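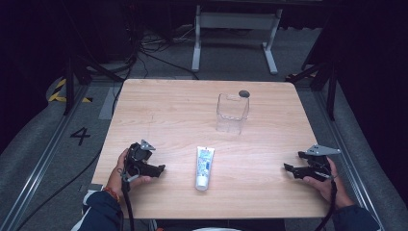 Tendenden führt in allen Häusern einheitliche Regeln für Fundsachen ein

Angebrochene Tuben, einzelne Ohrringe, das Kissen von zu Hause: Ab März gilt vom Einzelzimmer bis zur Familienwohnung dieselbe Ordnung. Den Anfang macht Celletstead.

Celletstead, im Februar. Die Apartmenthotelgruppe Tendenden regelt den Umgang mit liegengebliebenen Gegenständen neu. Bislang entschied jedes Haus selbst, was aufgehoben, was nachgeschickt und was nach einer Anstandsfrist stillschweigend in die Teeküche des Personals überführt wurde. Letzteres betraf vor allem Senf.

Künftig wird jeder Fund am Tag der Abreise erfasst, einer von 4 Gruppen zugeordnet und nach festen Fristen behandelt. Das Verfahren trägt den Namen Dolo. Der Name bedeutet nichts, war aber der einzige Vorschlag, gegen den keine der beteiligten Abteilungen Einwände erhob. Dolo startet im Stammhaus Celletstead mit seinen 200 Apartments und wird im Lauf des Jahres auf die übrigen Häuser der Gruppe übertragen.

Warum eine Hotelgruppe darüber eine Pressemitteilung schreibt

Weil die Gäste danach fragen, und zwar häufiger als nach dem Wellnessbereich, dessen Umbau im vergangenen Jahr deutlich mehr gekostet hat. Wer in einem Apartmenthotel wohnt, bleibt oft Wochen und richtet sich ein. Die Zahnpasta bekommt ihren Platz, das Ladekabel verschwindet hinter dem Nachttisch, im Kühlschrank bildet sich eine kleine Sammlung von Gläsern mit ungeklärtem Inhalt. Am Abreisetag muss all das in denselben Koffer zurück, aus dem es gekommen ist, ergänzt um die Einkäufe. Das gelingt selten vollständig.

»Wir haben lange geglaubt, Fundsachen seien ein Randthema«, heißt es dazu aus der Geschäftsführung. »Dann haben wir den Schrank im Untergeschoss geöffnet. Seitdem gibt es eine Projektgruppe.«

Der besagte Schrank war ursprünglich für Weihnachtsdekoration vorgesehen. Er enthielt zum Zeitpunkt der Öffnung auch Weihnachtsdekoration. Sie stand ganz hinten und war von außen nur noch mit gutem Willen zu erkennen.

Die vier Gruppen

Zur ersten Gruppe gehört, was sofort gemeldet wird: Ausweise, Schlüssel, Medikamente, Brillen, Hörgeräte, Schmuck und elektronische Geräte. Die Rezeption ruft noch am Tag der Abreise an und schreibt zusätzlich eine Nachricht. Gäste, die beim Anblick der Hotelnummer auf dem Display reflexhaft an eine Nachforderung für die Minibar denken, werden gebeten, trotzdem abzuheben. Die Häuser von Tendenden haben keine Minibar.

In die zweite Gruppe fallen Kleidung, Bücher, Spielzeug und alles, was einen erkennbaren persönlichen Wert besitzt. Die Erkennbarkeit hat intern zu längeren Gesprächen geführt. Ein Stofftier ohne Augen ist demnach kein beschädigtes Stofftier, es gilt als besonders dringend und wird im Zweifel wie ein Ausweis behandelt. Auch Kopfkissen mit eigenem Bezug gehören hierher. Sie werden in der Regel noch am ersten Abend vermisst.

Die dritte Gruppe umfasst Verbrauchsgüter: Cremes, Duschgel, Waschmittel, Gewürze und Kaffee. Ungeöffnete Ware wird 7 Tage aufbewahrt und anschließend an örtliche Ausgabestellen weitergereicht, sofern diese sie annehmen. Angebrochene Kosmetik wird nach derselben Frist entsorgt. Das Unternehmen weiß, dass in einer ausgedrückten Tube nach Ansicht ihrer Eigentümer stets noch etwas drin ist. Ein Nachversand erfolgt auf Wunsch auch in diesem Fall, das Porto übersteigt den Restwert allerdings meist schon beim Zukleben des Umschlags.

Die vierte Gruppe heißt offiziell »Sonstiges mit Rücksprache«. Sie ist für Dinge gedacht, bei denen sich nicht klären lässt, ob sie vergessen, zurückgelassen oder verschenkt wurden. Dazu zählen angefangene Puzzles, Zimmerpflanzen, Sauerteig und handschriftliche Romananfänge. Sauerteig wird auf Wunsch einmalig gefüttert. Eine Beurteilung der Romananfänge findet nicht statt.

Fristen und Kosten

Gegenstände der ersten beiden Gruppen bleiben 20 Wochen im Haus. Danach wird noch einmal geschrieben, in höflichem Ton und mit einer konkreten Beschreibung des Fundes. Frühere Schreiben mit dem Betreff »Ihr Gegenstand« hatten bei manchen Empfängern mehr Unruhe ausgelöst als beabsichtigt. Wertsachen und Dokumente, zu denen sich niemand meldet, gehen an das zuständige Fundbüro.

Die Aufbewahrung ist kostenlos. Für den Versand zahlen Gäste das reine Porto, Tendenden erhebt keine Bearbeitungsgebühr. Verpackt wird in gebrauchten Kartons, die im Hotelbetrieb ohnehin anfallen. Wer seine Lesebrille in einem Karton für Klarspüler zurückerhält, hat also die richtige Sendung bekommen.

Abholungen sind täglich bis 20 Uhr an der Rezeption möglich. Eine vorherige Anmeldung ist erwünscht, ein Lichtbildausweis erforderlich. Sollte der Ausweis selbst der Fundgegenstand sein, findet das Personal eine Lösung.

Die Wäsche als stiller Mitwisser

Ein erheblicher Teil der Funde taucht gar nicht im Zimmer auf. Er reist im Bettbezug mit in die Wäscherei. Deshalb ist die Wäscherei Hwang, die sämtliche Textilien für Celletstead wäscht, von Anfang an in das Verfahren eingebunden. Dort werden Bezüge vor dem Waschgang geöffnet und ausgeschüttelt, was den Mitarbeitenden im Lauf der Jahre eine bemerkenswerte Sammlung von Einzelsocken und ein recht genaues Bild deutscher Schlafgewohnheiten verschafft hat. Über Letzteres wird Stillschweigen bewahrt.

Was bei Hwang auftaucht, kam bisher in einem Beutel ohne weitere Angaben zurück. Künftig reist jeder Wäschesack mit einer Etagenkennung, der Fund lässt sich damit wenigstens einem Flur zuordnen. Bei Einzelsocken verzichtet das Verfahren auf eine Benachrichtigung. Sie liegen in Celletstead in einer Schublade an der Rezeption und können dort ohne Nachweis durchgesehen werden. Bislang wurde von dem Angebot zurückhaltend Gebrauch gemacht.

Schulung für das Personal

Vor dem Start werden die Teams von Rezeption, Hauswirtschaft und Technik geschult. Ein Schwerpunkt liegt auf der Frage, wo gesucht wird. Die Erfahrung der Hauswirtschaft spricht für den Spalt zwischen Matratze und Wand, die Steckdose hinter dem Sofa, den Haken an der Innenseite der Badezimmertür und das Gefrierfach. Der Zimmersafe steht ebenfalls auf der Liste. Er wird zuverlässig abgeschlossen und ebenso zuverlässig vergessen, mitsamt den Dingen, die so wichtig waren, dass sie eingeschlossen werden mussten.

Der zweite Teil der Schulung betrifft die Diskretion. Das Personal meldet Funde ausschließlich der Person, auf deren Namen gebucht wurde, und nennt am Telefon den Gegenstand erst, wenn feststeht, wer in der Leitung ist. Unverlangte Paketsendungen an die Privatadresse unterbleiben. Ein Haus der Gruppe hat vor einigen Jahren einen Seidenschal unaufgefordert und in bester Absicht nachgeschickt. Näheres dazu steht in den Schulungsunterlagen und bleibt auch dort.

Was Gäste selbst tun können

Auf den Apartments liegt ab März eine Karte mit einer kurzen Packliste für den Abreisetag. Sie wird am Vorabend ausgelegt, zusammen mit der Rechnung, in der Hoffnung, dass eines von beiden gelesen wird. In einem Probelauf lag die Karte zunächst auf dem Kopfkissen und wurde dort regelmäßig vergessen. Sie findet sich jetzt an der Kaffeemaschine.

Für Stammgäste richtet Celletstead außerdem ein Depot ein. Wer regelmäßig wiederkommt, kann Hausschuhe, Lieblingstasse oder Kosmetik in einer beschrifteten Kiste einlagern und findet sie beim nächsten Aufenthalt im Apartment vor. Offenes Essen ist davon ausgenommen. Die Küchenleitung hat um diesen Satz gebeten – und um seine Beibehaltung in allen künftigen Fassungen.

»Manche Gäste lassen seit Jahren absichtlich etwas hier«, so die Hausleitung in Celletstead. »Eine Regenjacke wohnt praktisch bei uns. Wir fanden es anständig, ihr einen festen Platz zu geben.«

Über Tendenden

Tendenden betreibt möblierte Apartments für längere Aufenthalte, von der Projektwoche bis zur Zeit zwischen zwei Mietverträgen. Alle Apartments verfügen über eine eigene Küche und einen Arbeitsplatz, das Stammhaus Celletstead zusätzlich über einen umgebauten Wellnessbereich, auf den bei dieser Gelegenheit noch einmal hingewiesen sei.

Pressekontakt

Tendenden, Presse und Gästekommunikation, Haus Celletstead. Abdruck honorarfrei, Belegexemplar erbeten. Der nach dem letzten Pressegespräch in der Garderobe verbliebene graue Regenschirm kann weiterhin an der Rezeption abgeholt werden.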